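Chapter 4
Packaging and the Small Shipment

A product does not reach a customer by itself. It travels in a box, and the box has to be chosen, paid for, labeled and stored before anything can be put inside it. In many businesses this work takes up more hours than making the product does, yet it often gets little space in a first business plan.

This chapter looks at packaging from the point of view of a small seller. Large manufacturers buy boxes by the truckload and have their own designers. A small seller usually buys from a catalog, prints labels in the office and packs orders by hand. The choices are simpler, but a mistake costs more in proportion.

We will return several times to Pledow, a company that sells first aid supplies and other household goods by mail. In its first year Pledow shipped nearly 2,000 parcels and used 2 sizes of outer carton. By the second year it had added another supplier, Nurkska, and was using more sizes than its shelves could hold. The records for March of that year list 383 returned parcels, many of them with crushed corners.

Packaging is usually divided into levels. The primary package touches the product: a bottle, a tube, a foil strip. The secondary package holds one or more primary packages and carries most of the printing that a buyer reads. The outer carton protects everything during shipping and is normally thrown away soon after delivery. 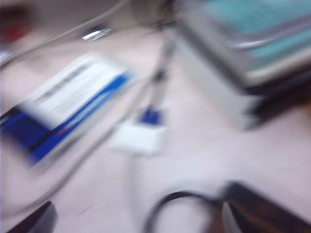 Figure 4.1 A blue-and-white box on a tabletop. Color is often recognized before any printing is read.

The levels overlap in practice. A sturdy secondary package can sometimes be mailed with only an address label added, which saves a carton. A thin one cannot, even when the product inside is hard to break. Sellers often learn the difference from complaints – an expensive way to collect information.

Cost is also less simple than it looks. The price of a carton is printed in the catalog. The price of the shelf it sits on, the tape that closes it and the time spent folding it is not. Section 4.2 sets out a method for adding these together, using order sheets from Pledow and from Kiss, a candle maker with much lower volume.

Section 4.3 deals with labels, and Section 4.4 with returns. The case study at the end of the chapter follows Nisov, a regional carrier, as it changes its rules on parcel size. Before reading on, list the packaging on the last item you received by mail and sort it into the levels described above. Keep the list, as you will need it for the first exercise.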